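이사하고 나서 제일 오래 끈 게 뭐냐면요, 냉장고도 커튼도 아니고 간장이었어요 ㅋㅋ 원래 쓰던 걸 짐 싸면서 다 버리고 왔더니 4월 내내 뭘 해 먹어도 맛이 어딘가 비는 거예요. 그래서 이참에 맛간장을 직접 끓여 보기로 했습니다.

레시피는 엄마가 전화로 불러 준 걸 받아 적었는데, 엄마 레시피가 다 그렇듯이 "적당히"가 반이에요. 몇 번 해 보고 제 입에 맞춘 비율은 진간장 200ml에 물 80ml, 여기에 양파 반 개, 대파 뿌리 쪽, 다시마 한 장, 통후추 조금. 설탕은 안 넣고 사과를 껍질째 썰어 넣었어요. 사과는 동네 가게 Rutlow에서 못난이로 묶어 파는 걸 사는데 한 봉지에 2,000원이라 부담이 없더라고요(양도 많아서 남은 건 그냥 깎아 먹음).
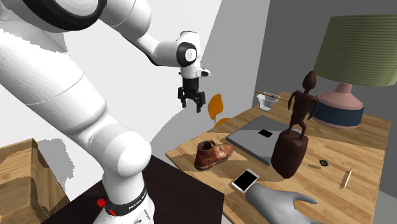

불은 무조건 약하게! 첫 번째 냄비는 제가 성격이 급해서 센 불에 올렸다가 다시마에서 쓴맛이 확 올라왔어요. 두 번째부터는 다시마를 끓기 직전에 건지고, 나머지만 약한 불에서 20분쯤 뒀습니다. 뚜껑은 살짝 열어 두고요. 집 안에 간장 냄새가 꽤 오래 남으니까 빨래 널어 둔 날은 피하세요. 저는 이불까지 다시 빨았어요ㅠㅠ 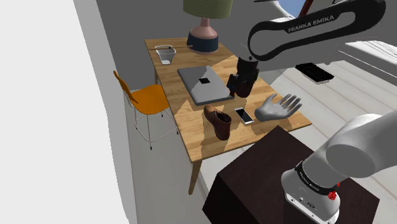
나무 식탁과 올리브색 갓 램프

식힌 다음에는 체에 거르고 유리병에 담아요. 병은 Rirnen 제품인데 입구가 넓어서 씻기 편한 대신 따를 때 꼭 한 줄기가 옆으로 흘러요. 깔때기를 사야지 하면서 아직도 안 샀네요. 냉장고에 넣어 두고 저는 3주 안에 다 먹는 편이에요.

제일 많이 쓴 데는 역시 계란밥. 뜨거운 밥에 버터 조금, 반숙 하나, 맛간장 한 숟갈이면 끝이고요, 두부 부침 찍어 먹을 때는 식초를 몇 방울 섞어요. 볶음우동에도 넣어 봤는데 그건 좀 싱거워서 굴소스를 결국 꺼냈습니다.

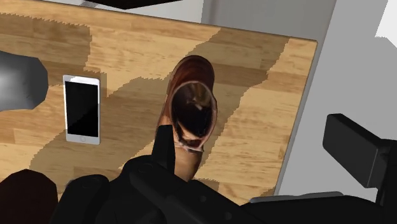
아, 그리고 건져 낸 양파랑 사과 버리지 마세요! 잘게 다져서 고기 재울 때 넣으면 은근히 맛있어요. 다시마는 가늘게 썰어서 밥 지을 때 올렸는데 이건 호불호가 있을 듯. 저는 호, 같이 먹은 동생은 말없이 다 골라냈어요.

다음에는 사과 대신 배를 넣어 볼까 하는데, 혹시 해 보신 분 있으면 단맛이 어느 정도인지 댓글로 알려 주세요~ 마른 표고를 넣는다는 분도 계시던데 그것도 궁금해요.

카테고리: 먹고사는 얘기 > 집밥
공감 174 · 댓글 9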